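Notes for week 4: linking burglary reports by method. Bring your printed case sheets on Sunday, we'll mark them up together!

## Why method matters

Most property crime gets filed one report at a time. An officer writes up a broken side door at a shop in Kilstead, another officer writes up a broken side door across the river, and the two pages may never meet. Linking them is the job of a crime analyst, and I think it's one of the most satisfying puzzles in police work (you'll see why once you get your first real match).

The term to know is **modus operandi**, or MO: the way in, the time of day, what was taken, what was left alone. An MO is a habit, and habits drift. Don't expect two reports to agree on everything.
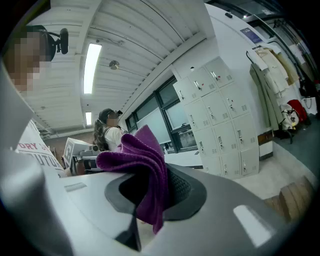
## The Kilstead set

Your packet has 49 burglary reports, all from small businesses. Mitra Akbari typed them up from the paper originals and kept the spelling as it was, so "pried," "pryed" and "jimmied" all appear. That's a gift! A plain word search for "pried" finds 17 of them and misses plenty more.

Try this order:

1. Read ten reports straight through, no highlighter.
2. Write down every word used for the way in.
3. Group the words that mean the same thing.
4. Search again with the whole group.

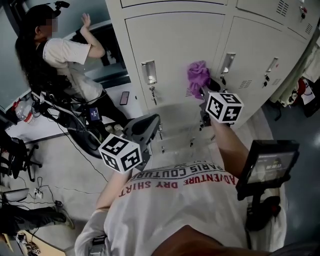
Once the words are grouped, your list grows to 26 reports. Now look at times. A report often gives a window, such as 6 p.m. to 7 a.m., and it's tempting to pick the midpoint. Please don't. Keep the start and the end in two columns and ask whether the windows overlap.

## Scoring a pair

We'll use the simple score Esko Kettunen taught in his part of the course. Give a pair of reports one point for each match: entry method, type of business, item taken, overlapping hours. Rare details count double. Cash is taken everywhere, so it tells you little, but a thief who takes only label printers is telling you a lot.

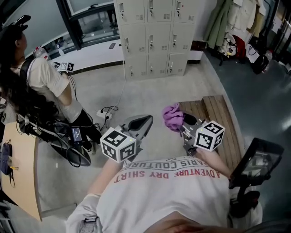 Distance goes in last. If you start with the map, you'll see clusters wherever there are lots of shops, and you'll talk yourself into a series that may not exist. Marjan Ansari made exactly this mistake in her first year and is very cheerful about it; ask her for the Vurkau story.

**For next time:** choose your three strongest pairs and write up to 300 words on the weakest of them. What would change your mind?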